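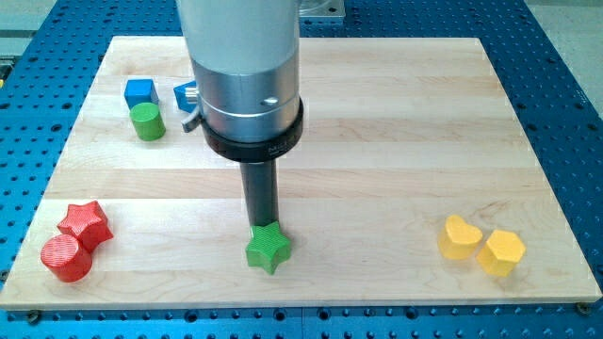

# Blocks and boards at Ladefoged

We've been making shape blocks at Ladefoged since July, and I still get a little thrill every time a fresh colour comes off the pile! Birthe Bisgaard started it all with one plain cube and a pot of blue, and now there are 80 blocks on the shelf and a box of odd ones we can't bear to part with.

The stars are my favourites. Five points, bright green, and ridged down the sides so your fingers find them straight away – lovely things to hold. Frida Kragh wants them in yellow next, and I'm all for it.

Cubes and cylinders get used most. Put a blue cube behind a green cylinder and you've got the beginnings of a town, or a castle, or (according to Tamara Romaniuk's youngest) a bakery.

And the board! Pale planks glued side by side in strips, with dark bolts at the front corners. Sólveig Bisgaard spent six evenings on the surface and it shows in the grain – light tan, cream, then light tan again.

Come and have a go if you're passing. The next batch is drying now.

Aisling Scanlon, 2025-02-07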